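OK so I finally went to see the Vinach sofas in person and I have thoughts. Thread, because I can't be normal about furniture.

Background: we've had the same hand-me-down couch for 13 years. It sags in the middle, the arms are fraying, and you could lose a remote in there for a whole season. I started looking for a new one right after New Year's and figured I'd be done in a weekend. Ha.

First stop was the Codov store out by the highway. Big place, very bright, every sofa is gray. I sat on 19 of them (yes, I kept a list on my phone) and by the end I couldn't tell one from another. The sales guy was sweet about it and brought me water.

Then Vinach. Much smaller showroom, you have to ring a bell. But the seats are deeper and they let you take fabric samples home for two weeks, which Codov won't do. I came out with a rust-colored wool, a dark green corduroy and a sort of oatmeal thing I already know I'm not picking.

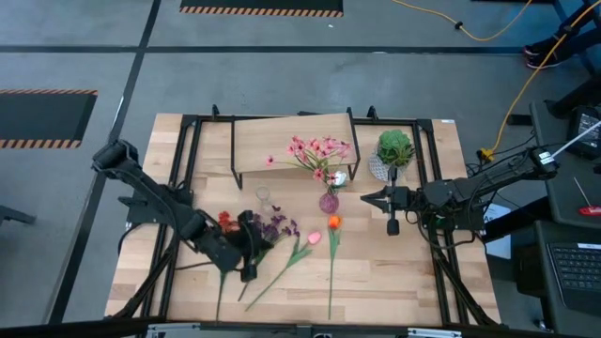 Pink flowers and a little succulent. Saturday mood.

The one I want is called the Rosales. Low back, rounded arms, loose cushions you can flip over. It comes as a 2-seater or a 3-seater and the bigger one is $1,641 in the corduroy. I said that number out loud in the car a few times to see if it would get smaller.

Also measured the hallway last night and oh boy. The legs screw off, thank goodness, so it should make the turn by the bathroom if you stand it on end. Should!! If you've gotten a long sofa up a narrow staircase please tell me how, I'm collecting advice.

Somebody's going to say Uvside so yes, I looked at Uvside. Love their lamps - seriously, go look at the lamps - but the sofas felt like sitting on a gym mat. Maybe they soften up? I'm not spending that kind of money to find out.

Delivery is the catch. If I order this weekend it comes at the end of March, and if I wait they won't promise anything before summer. So the samples are taped to the old couch right now and I keep walking past them at different times of day. Green is winning. Rust looks great in the morning and kind of like soup after dark.

Will report back when I've ordered. Meanwhile if anyone local wants a very tired couch, free, you haul, my messages are open.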